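Aqeel Chaudhry
Thursday, March 28, 2024

ok long one about Plasach away on saturday and then the whole keeper thing. typing this on a bus so bear with me

1/ First off, the result. 2-1 loss. Anyone who only saw the score will think we got beat fair. We were the better side for an hour. An HOUR. Then one throw-in nobody picked up and it all went soft

2/ Team news for those who missed it. Pirzada started up top on his own, Hoàng tucked in behind him. First time those two have played together since October. Looked like they'd never been apart tbh

3/ The goal. Hoàng gets it on the half turn, one touch, slides it between the center backs and Saqib Pirzada just passes it into the corner. No fuss. Didn't even look up. More of that please

4/ Their equalizer I can live with. Decent cross, decent header, left back got caught upfield but he'd been told to go so I'm not piling on him

5/ The winner I can't live with. Throw-in level with the box. Three of ours watching the ball, one pointing. Their guy takes two touches and has time for a third. Watched it back four times last night, gets worse

6/ Now the keeper. A lot of you in my replies want him dropped for Hallgate. I don't. He's 19. He made the save of the season from that free kick and you all forgot it by the time he got to the bus

7/ Was he slow off his line for the second, yes. Would the other one have come for it? I've seen the other one. No

8/ Somebody asked how many minutes he's had. 142 for the first team before saturday. Thats it. That's a kid who has barely learned where the showers are

9/ Spoke to Pirzada in the parking lot after. He wasn't in the mood but he stopped anyway. Said "we got tired and we stopped talking, you could hear it." Asked him about the keeper and he said "he's our keeper, next question." Good answer

10/ Also asked about the ankle. He says fine. He was walking fine. He came off on 80 though and went straight down the tunnel so make of that what you will

11/ Tickets for Hallgate. Away end is 200 seats, same as last year, on sale at the club office from 5 tomorrow. Two per person. Bring cash, the card thing was down again on tuesday

12/ Last year they went in a night. Don't message me at midnight asking if I have a spare. I do not have a spare

13/ On the coach. I've gone back and forth. The Plasach setup was right, the subs were late. Both wide guys were gone by 65 minutes and he waited until 78. Said it in the fall, saying it again – he trusts his first eleven too much and his bench too little

14/ Midfield next week, my pick: Hoàng deeper, next to the captain, and let Purkau play the ten. Yes he gives it away. He also is the only one who'll try the pass

15/ Before anyone starts, Purkau's numbers in the reserves are good and I don't care what league it is. Kid plays forward. We've got six midfielders who play sideways

16/ Crowd. Over 2000 in for a wet saturday and our corner was louder than the rest of it put together. Whoever had the drum, come back. Whoever had the whistle, don't. Two players stopped for it

17/ Pitch was bad. Bad for both teams so not an excuse. But the near touchline by the dugouts was basically a pond and our whole plan was to go down that side. Might of been worth a look before kickoff?

18/ Table. We're fifth. Hallgate are third, four points up. Win and it's one point with a home game after. Lose and we can all go take up fishing

19/ Prediction since you'll ask. 1-1. Pirzada from a corner. Keeper has a good one and half of you delete your posts

20/ Reply to a couple of DMs so I don't have to do it ten times: no I don't know about the new contract. No I don't know about the striker from up north. Yes the supporters bus is running, leaves 10:15, back of the ground, it will not wait

21/ Correction to 4, it was the right back who was upfield not the left back. Sorry to the left back. Was a long day

22/ That's me. Lineups when I get them, probaly an hour before kickoff like always. Last pic and I'm off
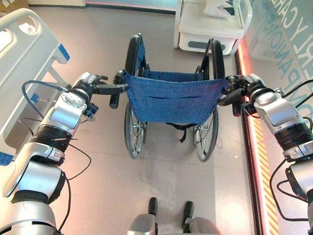

Both hands on the wheelchair, blue backrest.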